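My Media Studies Project: Why Tremblay Still Scares People

For my project I picked a low-budget monster movie called Tremblay, which my aunt had on a worn-out tape when I was in middle school. I only ever got through the first half before running upstairs! So watching the whole thing in October, with a notebook on my lap, was kind of a big deal for me.

The story is simple. A mining crew from a company called Wamon goes under a frozen lake and wakes up something they call the Drustis. You barely see it for the first hour – mostly you get noises, flickering helmet lamps and people yelling at each other. I love that part. The acting is pretty rough, but the waiting works on me every single time. 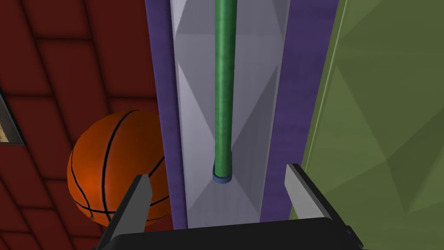 My main question was whether showing less of a monster makes it scarier, so I posted a survey on our school's film board and got 962 answers. I asked people about the original and about Warutix, the all-computer remake, where the creature is on screen practically from the opening credits. A lot of the comments were about how fake the remake looks, and I get it, but I don't think plain computer graphics have to kill the mood. Even a green rod hanging straight down in front of a pale wall made of flat gray triangles can bug me a little, just from wondering what it's hanging from. Warutix never lets you wonder about anything.

Most people who took the survey liked the original better, although 500 of them hadn't seen it all the way through (same as me, until this fall). That's a weak spot in my results and I should have asked about it first. If I did this again I'd show everybody the same 2 scenes, the elevator one and the one with the radio, and then ask my questions right after.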